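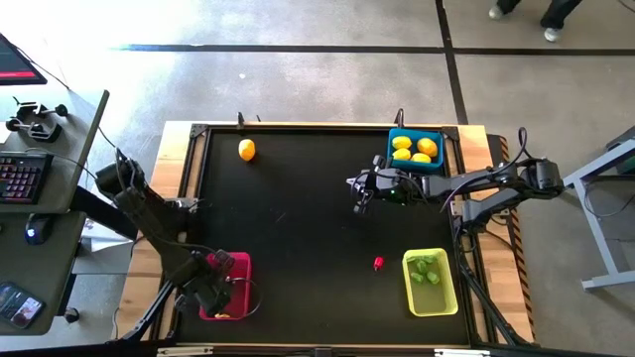 Stesano Sorting Table Project
Interim Progress Report to the Kashyap Fund
Submitted by Adard, Stiminton
Feb 13, 2018

1. Purpose of this report

This report covers the work carried out under the Stesano grant from the start of the award in September to the present. It follows the headings set out in the grant agreement and should be read together with the spending statement already sent to the Fund. The grant runs for 12 months. A final report will follow at the close of the period.

The aim of the project, as approved, is to prepare a set of sorting activities based on fruit and vegetable pieces and colored bins, together with a written guide, for loan to early learning and day programs in the Stiminton area. The activities ask that mixed pieces laid out on a table be placed in the correct bin by kind and by color. The first stage, now largely complete, dealt with the table, the bins and the choice of pieces. The second stage will deal with the guide and the loan arrangements.

2. Work completed

2.1 The table

The project table has been set up in the workroom at Stiminton. It has a matte black top within a light wooden border, with a dark aluminum frame along the inside edge. The black surface was settled on early in the grant period. Red, yellow and green pieces all show clearly against it, and it gives back less glare from the ceiling lights than the white top used in our earlier trials. The raised border of the original design was dropped after discussion with the Fund's program officer, and the storage shelf has been deferred.

Hazard tape in black and orange has been applied along the right side of the border. We had at first intended to remove it before the open sessions. It has been retained for the time being, and a decision on whether the same marking should appear in the guide has been left to the second stage.

2.2 The bins

The application proposed four bins of a single color with printed labels. This was changed in the second month, with the Fund's agreement, to three bins of different colors. The current layout is as follows.

Blue bin, upper right corner of the table: lemons.
Yellow bin with a greenish tint, lower right: green vegetables.
Pink bin, lower left: red pieces.

No bin is placed in the upper left. That part of the table is kept for pieces that have not yet been sorted, although in practice loose pieces are laid out across the middle and bottom of the surface as well.

The Fund asked in its comments on the application why the bins do not match the colors of the pieces. Matching colors were tested. When each piece went into a bin of its own color, the activity became a simple color match and the kind of fruit or vegetable was ignored. With lemons assigned to blue and red pieces assigned to pink, the rule has to be learned and remembered. The yellow-green bin is the exception. It is close enough in color to the green vegetables to serve as an easy first step, and it is close enough to the lemons to invite a wrong choice. Staff consider this useful and propose to keep it.

The translucent plastic of the yellow-green bin does have a drawback. Under strong light its contents take on some of the color of the bin, and the green pieces are harder to tell apart. An opaque bin of similar color has been requested from the supplier for comparison.

2.3 The pieces

A stock of 188 play food pieces has been bought and checked. The pieces now in regular use are lemons, small red peppers, other small red pieces and a selection of green vegetables. Lemons are used more than any other item. Their outline is easily recognized and they are large enough to be picked up without difficulty. The smallest red peppers have proved less satisfactory. Some will stand upright on the table and others roll onto their sides, and a few of the tiniest fall below the size that we would wish to lend to programs for younger children. These will be held back from the loan sets and kept for use at Stiminton.

Several pieces were rejected on delivery for uneven color. A tomato that could be taken for a red pepper at a distance was also withdrawn.

2.4 Layouts

Eight starting layouts have been drawn up. Each one shows which pieces lie loose on the table, which are already in the bins, and where the bins stand. The layouts fall into two groups. In the first, most of the sorting has been done and only one or two pieces remain, for instance a single lemon at the upper left and a single red pepper beside the yellow-green bin. In the second, many more pieces are loose, and unlike pieces are set side by side so that attention must be paid to which one is wanted.
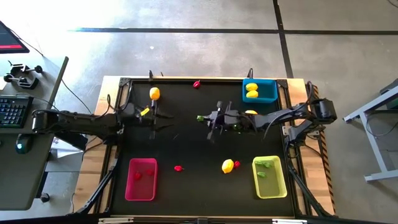
The second group has required more revision than the first. A lemon and a small red pepper placed right next to each other near the bottom of the table make a harder task than the same two pieces set well apart, and the early drawings did not allow for this. Spacing is now marked on every layout sheet. We have also added a note that the pieces need not be set out with precision. A layout that takes longer to prepare than to complete will not be used by busy programs.

The question of how full a bin should be at the start also came up. Two lemons in the blue bin are enough to show what belongs there. With four, the bottom of the bin begins to fill and a further lemon may come to rest on top of the others. Both arrangements have been kept, with the fuller bin reserved for the later layouts.

3. Changes to the approved plan

The following changes have been made since the award.

The number of bins was reduced from four to three, as described above.
Printed labels were removed from the bins. Picture cards will be included in the loan sets for programs that want them.
Real produce was dropped from the plan. It had been intended for the opening sessions, but the cost of replacing it each week was out of proportion to the benefit.
The draft guide, first due at the midpoint of the grant, will be delivered one month later.

4. Spending

Spending on bins and pieces to date comes to $2064, which is within the approved line. The change from four bins to three produced a small saving, most of which was taken up by the replacement of rejected pieces. The cost of the table was met by Adard and is not charged to the grant. No money has yet been drawn from the printing line. We ask that the unspent balance of the produce line be moved to printing, where it would allow the layout sheets to be produced in color. In black and white, the lemons and the green vegetables cannot be told apart on the page.

5. Matters outstanding

Storage remains unresolved. The bins do not nest well when they hold pieces, and the present practice of keeping each kind of piece in its own bin between sessions means that the sorting has in effect been done before the next session begins. The pieces then have to be taken out and mixed by hand. A drawstring bag for the mixed pieces is being tried. If it is suitable, one will be included with each loan set.

Cleaning instructions are also needed. The supplier's advice covers the bins but says nothing of the pieces, some of which have painted details. Adard has written to the supplier and will attach the reply to the final report.

6. Work planned for the next period

Complete the comparison of the opaque and translucent bins.
Revise the second group of layouts and fix the spacing marks.
Finish the draft guide and send it to the Fund for comment.
Assemble the first loan sets and agree on the loan form.
Confirm which programs in the Stiminton area will receive the first sets.

The Fund's approval is requested for the transfer described in section 4. The layout sheets can go to the printer once it has been received.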